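Uloro is looking for parents and children (together!) for a small summer program about making things at home. We meet in June in the Dahlgren building, second floor, and we still have free places.

## Who we are

Uloro is a family craft club. We started with a few parents who had the same problem: the child brings home a project from school, the deadline is tomorrow, and in the end the mother or the father is sitting alone at the kitchen table with the glue at eleven in the evening. I was one of these parents. My son went to sleep and I painted the planets.

We want to try another way of working, where the child decides and the adult helps only when it is asked. For this we need families who are willing to try it with us and tell us how it was.

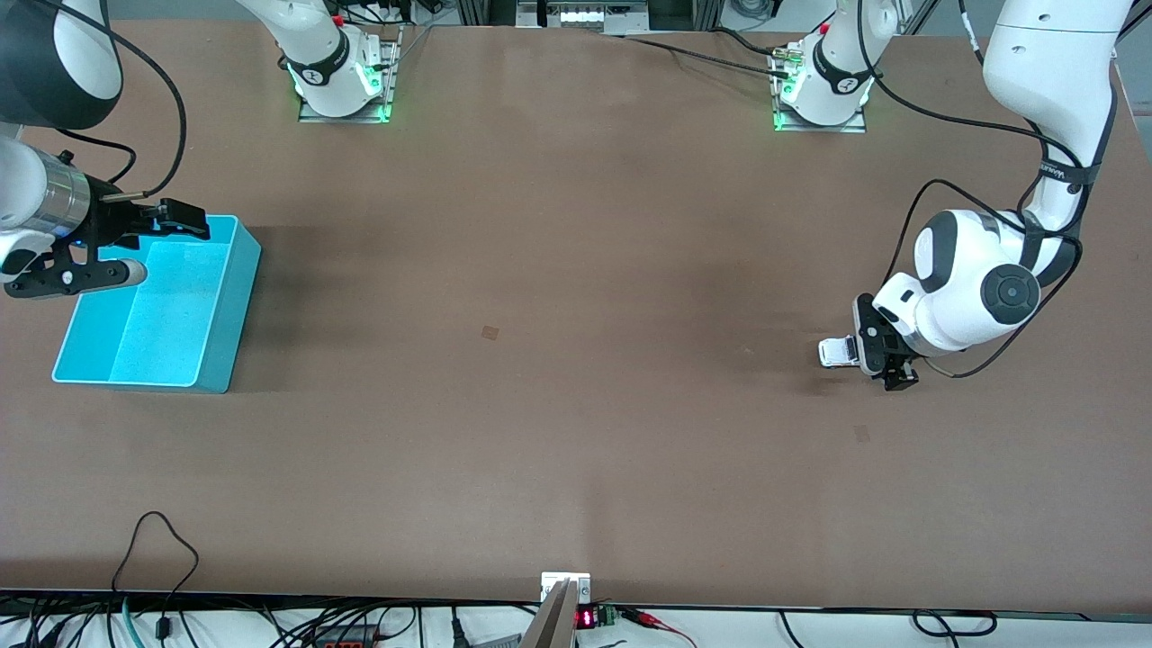 Each family will get a project sheet called Bridari. It is one page, with a simple task such as "make a house for an animal that does not exist" or "build a vehicle for your grandmother." There is no model to copy. The child makes a plan first, by drawing or by talking, and then you work on it in our room and also a little at home.

## Whom we are looking for

- Children from 6 to 11 years old, each with one adult who can come every time. It can be a parent, a grandparent, an aunt or an older cousin.
- Families who can come to four meetings in June. If you miss one, please write to us and we will find a solution.
- No experience is necessary. If you think that you are "not creative," please apply also.

We have places for 30 families. Brothers and sisters can share one place, but then each child needs a separate project sheet, so please tell us the number of children when you apply.

## What you will do

At every meeting you work for one hour and then we talk for a short time, with the children in one corner and the adults in the other. Between the meetings you keep a home notebook. We ask you to write a few lines in it after each time you worked on the project: who had the idea, who did the cutting, and whether there was an argument. Please write also the bad days, they are very useful for us. 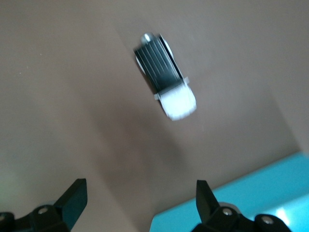 *A small toy truck, seen from above.*

At the end we put all the projects in the hall downstairs for one evening. To show your project is not an obligation. Some children prefer to take it directly home, and this is fine.

## What you get

All paper, paint, cardboard and tape are paid by us. There is juice and bread for the children, and coffee for the adults. Every family can take home the Trukska box, our set of basic tools with round scissors, a ruler and two brushes. We cannot pay you for your time - I am sorry about this, our budget is small.

## How to apply

Write a short letter, by hand or by computer, and leave it in the Uloro mailbox, number 38, at the entrance of the Dahlgren building. Please include:

1. The name of the adult and a telephone number
2. The age of each child
3. One thing your child likes to make, or refuses to make
4. Allergies, if there are any

The child is welcome to add a drawing to the letter. Please do not correct it.

We will call all families, also those for whom we do not have a place this time. Questions about the room or the elevator can be asked at the desk in room 341.

Posted May 22, 2023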